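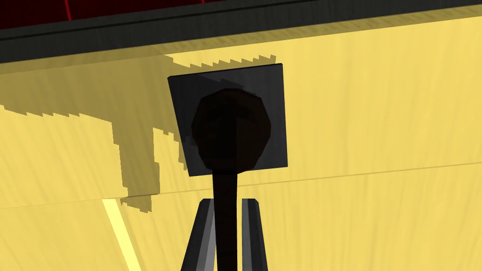 How Does a Boat Climb a Hill?

I grew up in Velbridge, two streets from the canal, and for years I thought boats going uphill was completely normal. I'd stand there with my sandwich, a boat would float into a big stone box at the bottom of the hill, and a little while later it would float out of the top of the box and carry on. Then a cousin came to stay, watched the same thing happen, and said, "Wait, HOW?" I opened my mouth to explain and found I had no idea. So I went and learned, and now I'm going to tell you.

Water is lazy

Water always wants to be flat. Pour some juice into a glass and look at the top of it. Flat! Tip the glass over a bit (careful) and look again. The glass is crooked but the juice is still flat. If you poured water on a slide it would rush down to the bottom and only stop when it found a place to lie level.

That's a problem if you want to use boats in hilly country. A river running down a steep hill goes fast, bounces over rocks, and gets very shallow in places. Going down it in a canoe might be fun. Going back up it in a heavy boat full of coal or flour is no fun at all, and most of the time you just can't.

So people dug canals. A canal is a river that people made, with water that hardly moves. It has to be dug level or the water would all drain down to one end. And then they came to a hill and had to think very hard.

Make stairs!

You don't walk up to your bedroom on one long slippery ramp. You have stairs, and each stair is flat. A canal can do the same thing. One long flat piece of water, then a step up, then another long flat piece, then another step.

The clever bit is getting a boat up the step, and the thing that does it is called a lock. It has nothing to do with the lock on your front door, except that it shuts tight.

A lock is a long narrow box with no lid. The two long sides are walls, often stone or brick. The two ends are gates that open like doors. Outside the bottom gates is the low part of the canal, and outside the top gates is the high part. The space in the middle, where the boat goes, is called the chamber.

Going up

Let's take a boat up through Purves Lock, which is the one I used to watch. You can be captain.

First, the water in the chamber has to be low, the same height as the water you're floating on. The bottom gates are open. You drive in slowly. The walls look huge from down there, and they drip on your neck.

Next, somebody shuts the bottom gates behind you. Now you're in a box with both ends closed.

Then that same somebody goes to the top end and winds a handle. The handle lifts a little door hidden under the water, called a paddle. (It's nothing like the paddle you use in a kayak. Canal people seem to love borrowing words.) When the paddle goes up, water from the high part of the canal comes pouring into the chamber. Nothing is pumping it. It's just water doing its favorite thing, going downhill until everything is flat.

And your boat floats, so as the water comes up, you come up too! You can watch the wall slide past you, one row of stones after another, until your head pops up over the side and you can see the grass and the ducks again.

When the water in the chamber is the same height as the water outside the top gates, it stops. The gates swing open and out you go. You just climbed a hill in a boat, and your engine didn't do any of the lifting.

Going down is the same thing backwards. You float in at the top, the top gates shut, the bottom paddles open, the water runs out, and you sink down gently like you're in the world's slowest elevator.

Why the gates make a V

If you look down on a pair of lock gates from a bridge, you'll notice they don't meet in a straight line when they're closed. They meet in a V, and the point of the V always faces the high water.

Try this with your hands. Hold them up with the fingertips touching so they make a pointy roof. Now ask a friend to press gently on the point. Your fingertips squeeze together harder, right? Lock gates do that too. The high water leans on them and squashes them shut, and the more it leans the tighter they get. You couldn't open them if you tried, even with all your friends helping. You have to wait until the water is level on both sides, and then one grown-up can push a gate open with their back against the big beam.

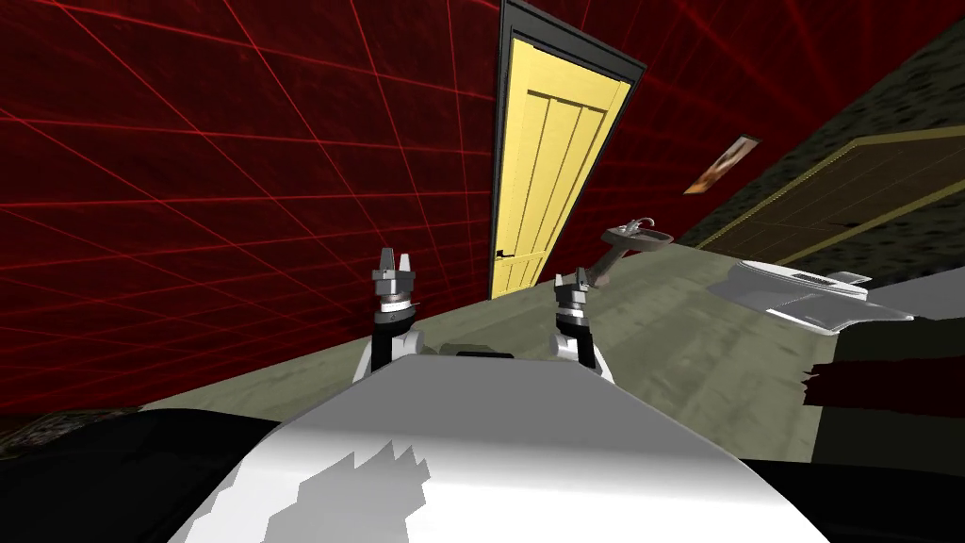
This page was last changed in April.

The Stamach Flight

When you have a really big hill, one lock isn't enough, so you build a bunch of them close together. That's called a flight, same as a flight of stairs. Outside Velbridge we have the Stamach Flight, which lifts boats 174 feet from the river Pirko to the top of the hill. It takes most of a day to get up it. If you start after breakfast you'll be at the top by 4 in the afternoon, with sore arms and a very big appetite.

At the very top the canal goes through a tunnel 600 feet long. It's dark and cold in there and there's a wonderful echo. I always shout "HELLO" and I'm a grown-up, so you can too.

Where does all the water come from?

This was my next question, and maybe it's yours. Every time a boat uses a lock, a whole chamber full of water runs down the hill. If you did that all day long the top of the canal would go dry.

The answer is a reservoir, a big lake up in the hills that keeps the canal topped up. Rain fills the lake, the lake feeds the canal, and the canal trickles down lock by lock until it meets the river. In a dry summer the lake gets low and the locks might close for a while, or only open on a Monday.

Boaters help by sharing. If two small boats are going the same way, they squeeze in side by side and use one lockful between them.

Build a lock in the bathtub

You'll need a long plastic box (a planter box with no holes is great), some modeling clay, two pieces of stiff plastic that fit across the box, and a toy boat. A walnut shell works fine.

Stand the two pieces of plastic across the box so you have three sections, and press clay all along the edges to stop the leaks. Fill the first section nearly to the top. Put just a little water in the other two. Float your boat in the last section.

Now lift the gate nearest the boat, nudge the boat into the middle, and put the gate back. Squash the clay down again. Then lift the other gate a tiny crack and let the high water creep in. Up goes the boat!

Mine leaked the first few times. If yours does too, use more clay, and keep a towel handy.

Words to show off with

Chamber: the middle part of a lock, where the boat sits.
Paddle: the little underwater door that lets water in or out.
Flight: a lot of locks close together on a hill.
Pound: the flat stretch of canal between two locks.
Windlass: the handle you use to wind a paddle up. Never let go of it while it's on the gear, and never leave it there either. It can spin around very fast and hurt you.

If you go to see a lock, take a grown-up and stay back from the edge, even if the ducks look like they want to talk to you. The stones get slippery and the water is deep.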